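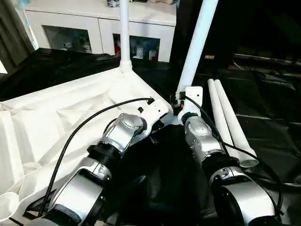
Clendeck cable-snag fault

Last updated: April 5, 2026

The Clendeck cable-snag fault is a failure of two-armed robots that work close to loose cables. It happens when one arm catches a cable while moving back from a task, and the control program reads the pull on the arm as the weight of a held part. The robot then pulls harder in order to "lift" the part, and the cable, its plug or the object at the other end can be damaged. The fault takes its name from Clendeck, the control program in which it was first described. Similar behaviour has been seen in other programs, and some writers prefer the general name "false load pull".

Background

Clendeck was written by the firm Hivano for robots that put together and take apart light household goods, such as folding frames, plastic stands and fabric-lined furniture. Such goods are difficult for a robot in a way that heavy metal parts are not. A plastic base weighs little and slides easily. Fabric moves when it is touched. Poles and tubes must be kept near the work, and if the product has a power lead, the lead must lie somewhere between the arms and the base. A typical job has both arms reaching to the same base from one side, with a black cable plugged into its port and forming a wide arc beside the left arm, and a second cable running down from a bracket next to the right arm.

In early versions of Clendeck the arms measured force only at the wrist. Later versions measured it in every joint, and Hivano expected this to make the robot gentler. The same change made the fault possible. A cable lying over an elbow joint gives a small, steady pull, and this is very similar to the signal of a light part held in the hand.

The January incident

The first well-recorded case took place in January at the Rondadico workshop, a test site where robots practised on goods returned by shops. The robot had finished fitting a pole into the socket of a base and began to move its left arm back. The cable of the base had slipped behind the elbow. Clendeck registered a load of 200 grams and changed from "withdraw" to "carry". In this mode the arm is allowed to use more force, and it raised its elbow until the plug came out of the port at an angle and cracked the plastic around it. The base was dragged 32 centimetres over the work surface and struck the other arm, which stopped at once. The left arm continued for a short time, as each arm had its own stop limit.

There were no injuries. The operator, who was standing outside the marked area, pressed the emergency stop. The workshop closed the station for the rest of the day and kept the log.

Investigation

The log was studied by Ye-rin Ham, an engineer at Rondadico, whose report is still the main source on the fault. She compared it with older logs from the same station and found 97 earlier events in which the program had changed to "carry" while the hand was open. Almost all of them had ended without damage, because the cable slid off the joint before the force grew. For this reason they had been recorded as ordinary short delays, and the staff had no cause to look at them again.

Ham's report names three conditions that must be present together:

1. A cable or cord lies across a joint above the wrist.
2. The far end of the cable is fixed, for example by a plug or a clamp.
3. The program may change to "carry" without checking whether the hand is closed.

The report treats the third condition as the real fault. The first two are common at any station where powered goods are handled, and Ham considered it unrealistic to forbid them. She was also critical of the surface covering. A plastic sheet protects the table and the product, but it wrinkles, and a cable can stay in a fold until an arm moves it. In addition, a black cable on a black sheet is difficult for a camera to find.

Correction

Hivano changed the program so that "carry" cannot begin when the fingers are open. It also joined the stop limits, and both arms now stop if either one does. The corrected version was tried at Rondadico in 675 runs with a cable placed across the elbow on purpose. The arm stopped in every run, although in a few cases the cable was already tight at that moment. The report describes this remaining pull as acceptable for a cable but too high for thin wires.

A second measure came from Pyo, a small maker of robot fittings, which offered a smooth sleeve for the elbow so that cables slide off more easily. Opinions on the sleeve are divided. It lowers the number of snags, but it covers the ventilation of some joints, and two workshops removed it after the joints became too warm.

Prevention

Workshops that use Clendeck or similar programs usually follow a few simple rules. Cables are led away from the arms and held down with clips or tape before the motors are switched on. Where the work permits, the plug is connected last. Loose tubes and poles are placed so that they cannot roll against a cable and push it toward a joint. A light-coloured sheet is often used under dark cables. Operators are asked to write down every unexplained pause, including very short ones, and to stop the robot by the emergency button before freeing a caught cable by hand. This last point is important: a cable under tension can spring back, and an arm which is released suddenly may move — even at low speed — toward the person holding it.

See also

Emergency stop
Force sensing
Cable management

Contact the editors | Copyright, all contributors | Back to top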